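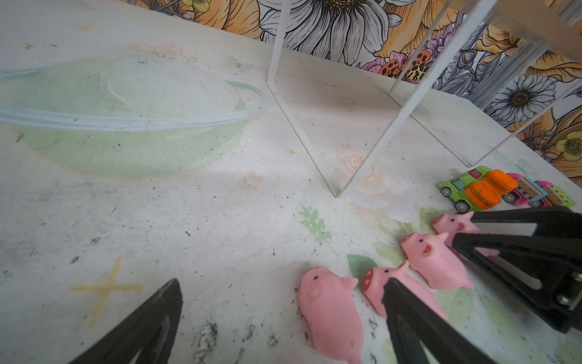 2 min read

Gundach's footbridge over the rail line reopened in October, and for the first time since it went up it can be crossed by anyone who doesn't care for stairs. The old bridge had 63 steps, a fact well known to every parent who has hauled a stroller over it on the way to the Lokholm side.

The steps are gone. In their place is a long switchback ramp, wide enough for two bikes to pass if both riders are on speaking terms. The town council paid for it with help from Londoño, the developer putting up apartments on the former dairy site, whose name appears on a plaque at each end and again in the middle.

Council member Cyrill Pfister cut the ribbon at 10 a.m. and then rode the ramp in a suit, with one pant leg tucked into his sock. "We promised a bridge for everybody," he said at the top, once he had his breath back. "I may use the bus stop for everybody on the way home."

The project ran 16 months. Part of that was spent moving a water main that was on none of the maps, and part on the color of the railings, which went to two public meetings. They are gray.

Jhair Taipe, who runs the bike repair shop at the foot of the ramp, signed his lease back when there was nothing outside but a fence and a puddle. He gave away 100 bells on opening day and had run out by noon. "You could hear the bridge before you could see it," he said. Residents of Mill Row, whose bedrooms face the ramp, made the same point to the council in writing.

Cyclists are asked to keep to walking pace on the bends, and signs to that effect go up next month. The lights come on at dusk and stay on until midnight, after which riders are expected to bring their own.

Still missing is the link from the Lokholm end to the Flirnulum trail, a gap of 1000 feet that currently consists of a gravel parking lot and a hedge. The council will discuss it in the spring. The hedge belongs to the county, which has been asked for its views.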